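# Valley Tea Room and Craft Hall – July walk-round, with comments

Sheet 3 of the set. Previous sheet marked almost everything "OK" in the same pen, which I don't find persuasive.
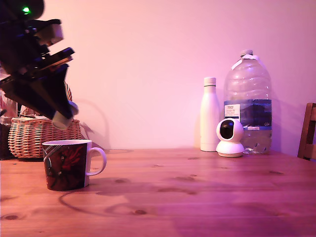 Table with wicker basket and mug (see item 2.3).

Marks used: **P** pass, **F** fail, **Q** query, **N** not checked. A pass means I looked at it or tried it. Being told it's fine gets a Q.

## 1. Ways out

- **1.1 Front door opens fully – P.** Sticks a little at the bottom. "Due to be planed" on the last two sheets, still not planed.
- **1.2 Back door opens without a key – F.** Thumb-turn fitted, but the old bolt above it was across when I arrived at 9.40. Take the bolt off altogether. A notice asking people to leave it open has been tried.
- **1.3 Passage clear – Q.** Clear when I walked it. There are scuffs on the wall at trolley height, so I doubt it's clear on delivery mornings.
- **1.4 Exit signs lit – P.** Both.
- **1.5 Emergency lights, monthly test – Q.** The log shows a test every month with the same duration each time, 60 minutes to the dot. Possible. I'd like to see one done.

## 2. Tables, floor and seating

- **2.1 Floor sound – F.** Lifted edge by the counter, taped over. Tape isn't a repair and this piece is already curling.
- **2.2 Chairs – P, with two out.** Two with loose back legs, now in the store with labels on. Please don't glue them and put them back.
- **2.3 Baskets and table things – Q.** Wicker is fine on a table. My interest is in where the baskets go at closing, as the last sheet had them stacked on the storage heater and gave that a tick. Keep them off all heaters. Check handles for split ends while you're at it, particularly any that get carried full.
- **2.4 High chair straps – F.** One buckle doesn't click. Withdrawn.
- **2.5 Gap between tables – P.** Wide enough for a wheelchair on the window side. The other side is tight once people are sitting down.

## 3. Kitchen and hot drinks

- **3.1 Urn – P.** Flistetti, the tall one. Lid locks, tap doesn't drip. Flex runs behind the counter and no longer across the sink, an improvement I'm happy to record.
- **3.2 Fridge temperatures – Q.** Written down as 4 degrees, twice a day, all month, including the two days the hall was shut. I put my own thermometer in and got 7. Either the dial is wrong or no one is reading it.
- **3.3 Fire blanket – P.** On its hook, tabs hanging free.
- **3.4 Extinguishers – F.** The one by the hatch has a service tag 12 months out of date. The supplier's sticker says "maintenance free". I'd want that in writing before I believed it.
- **3.5 Knives – P.**
- **3.6 First aid box – F.** Plasters, yes. Burn dressings, none. In a kitchen with an urn.

## 4. Electrics

- **4.1 Portable appliance labels – Q.** All labelled, all passed, including a lamp with no plug on it.
- **4.2 Extension leads – F.** Rainer four-way plugged into another four-way under the craft table. One lead per socket. Same comment as last time.
- **4.3 Fuse board reachable – P.** After moving a box of leaflets.
- **4.4 Storage heaters – N.** Off for the summer. To be done before they go back on.

## 5. Outside

- **5.1 Steps and rail – P.** Rail solid. Moss on the second step, brush it off.
- **5.2 Bins – F.** Against the wall, under the window. Move to the Ilau Lane side.
- **5.3 Gate latch – P.**

## Costs, as quoted

Floor repair £1,824, which seems a lot for one edge. Get another price, and ask whether it includes the threshold strip. Extinguisher replacement and burn dressings together £183. That one is reasonable and shouldn't wait for the floor.

## Before the next sheet

- [ ] Bolt off back door
- [ ] Second quote for floor
- [ ] Fridge checked against a separate thermometer for a week
- [ ] Double extension lead gone
- [ ] Bins moved
- [x] High chair taken out of use
- [ ] Somebody find out who passed the lamp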